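# The Patience of Hands

By the time I get to Brosau on a Tuesday morning, Chae-won Ryu has already been at her bench for an hour and has stopped noticing that her coffee is cold. She used to repair office computers for a living, and she did it for a good long while, in a shop so narrow that customers had to back out of it. Now she teaches the same work to a pair of black gripper fingers, and she will tell you, with a laugh that carries across the whole floor, that the customers were easier.

Brosau takes in retired desktop machines from schools and town offices, 2,366 of them last year, and strips them for whatever can be used again. The drives have to come out first. It is a dull, fiddly job, hard on the thumbs, and the people who are good at it tend to leave for something better paid. So Hae-won Cheon, who runs the floor, called up a small outfit named Lambrakis and asked whether a robot could be shown how to do it, the way you'd show a new hire, by standing close and doing it together.

"Everybody asked me for the drawings," she says. "Drawings of what? We get every kind of case there is, and half of them have been opened before by somebody's nephew."

That is the trouble, and it's a lovely one if you don't have to solve it yourself. A car door comes down the line the same way every time. An old computer comes with its cables wherever the last person left them, looped over the drive or tucked down beside it, and a person reaches in and nudges them aside without giving it a thought. Chae-won had to start giving it a thought. In her first week, she says, she went home and couldn't butter toast without wondering which finger moved first.
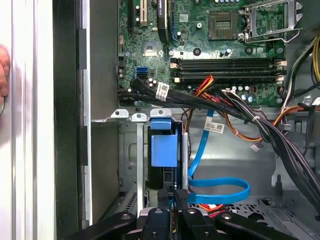

She works the arm in two ways. Sometimes she takes hold of it and leads it through the motion directly, which she likes best, and which she compares to teaching her niece to use scissors. Other times she sits off to the side with a pair of hand controls and drives it from there, watching what the gripper sees on a small screen. Each run is recorded from start to finish, wobbles and all. When I visited she had saved 173 of them that she was happy with, and had thrown out a fair number more (she makes a face when I ask how many).

Ludivine Rey, the Lambrakis engineer who spends 3 days a week here, would have kept most of those rejects. She has a soft spot for the clumsy ones. If the fingers come in a little too low and Chae-won backs them out and tries again, that's worth having, Ludivine says, and she says it fondly, like someone talking about a dog that has learned to open the fridge. The two of them argue about this most afternoons, with great good humor, and usually over somebody else's cookies.

I had a turn myself, of course. I'd been hoping to be asked and I think it showed. With the controls in my hands I felt enormous and slow, like a person threading a needle in ski gloves, and I spent what seemed like half the morning trying to line up with a drive that Chae-won could have had out before I'd sat down. She talked me through it quietly. Stop there. Come up a bit. Look at the cable before you look at the drive! I did get hold of it in the end, and I was prouder than I'd like to admit, and Ludivine asked if she could keep the recording.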